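Why Does a Utensil Holder Have Holes?

Print this page | E-mail to a friend | 14 shares

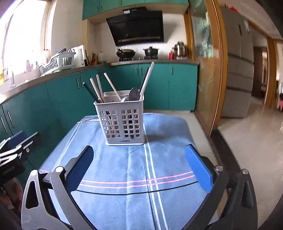
A utensil holder is a container that keeps kitchen tools upright and close to hand. It has two jobs. The first is storage. The second is drying, and this is the job that decides its shape. A solid pot would do well enough for storage alone, but tools often go into the holder straight after washing, when they still carry a thin film of water. The square openings in the sides of the white plastic one let air reach the lower ends of the chopsticks and the spoon, where water collects. A holder of this type is sometimes called a caddy.

Where the water goes

Water on a spoon leaves in two ways. Some of it runs downwards, because gravity pulls on it. This is called draining. The rest turns into a gas called water vapour and mixes with the air. This is called evaporation.

Draining is quick. Most of the drips fall in the first few minutes. Evaporation is slower, and it depends on the air. Air can hold only so much water vapour. If the air around the spoon is trapped, it becomes damp and evaporation slows down. If damp air can move out and drier air can move in, evaporation carries on. Openings in the sides of a holder allow this exchange to take place.

A towel under the holder deals with the drips. Towels are made of loops or threads with tiny gaps between them. Water is drawn into the gaps by a process called capillary action. The towel must be hung up afterwards, or it will stay damp itself.

Which materials dry fastest?

Metal does not soak up water. The water stays on the surface as drops or a film, so a metal spoon can be dry soon after washing. Most plastics behave in the same way.

Wood is different. It was once part of a living plant, and it contains very small tubes that carried water. These tubes can still take in water after the wood has been cut and shaped. A wooden spatula may feel dry on the outside while the inside is still damp. If wood is left damp for a long time, mould may grow on it, or it may swell and split. Wooden tools should not be left to soak in the sink.

Why the holder does not fall over

Every object has a centre of gravity, the point where its weight seems to be balanced. Long tools raise the centre of gravity of a holder. Tools that lean outwards move it to one side. The holder stays standing as long as its centre of gravity is above its base. If it moves past the edge of the base, the holder tips.

Heavy tools are best spread evenly. A single ladle on one side of a light plastic holder can be enough to tip it when the holder is knocked.

A test to try

You will need: 2 metal spoons, a tall jam jar, a holder with openings, a clock.

Wash both spoons and shake each one once. Stand one in the jar and one in the holder, with the bowls at the top. Look at the handles every 3 minutes and write down what you find. Keep both containers in the same part of the room - a sunny windowsill would change the result. Josefina Orellana's class at Emville repeated the test with wooden spoons, and had to leave them overnight.

Ask an adult before moving sharp tools. Knives should not be stored in an open holder.

Words to know

Capillary action - the movement of a liquid through very narrow gaps.
Centre of gravity - the point where an object's weight seems to be balanced.
Evaporation - the change from a liquid to a gas at the surface of the liquid.
Draining - the flow of water downwards and away.

Text by Bakari Wanyama. Checked by Verna Crenshaw, July 2022.

Print this page | E-mail to a friend | Comments (3)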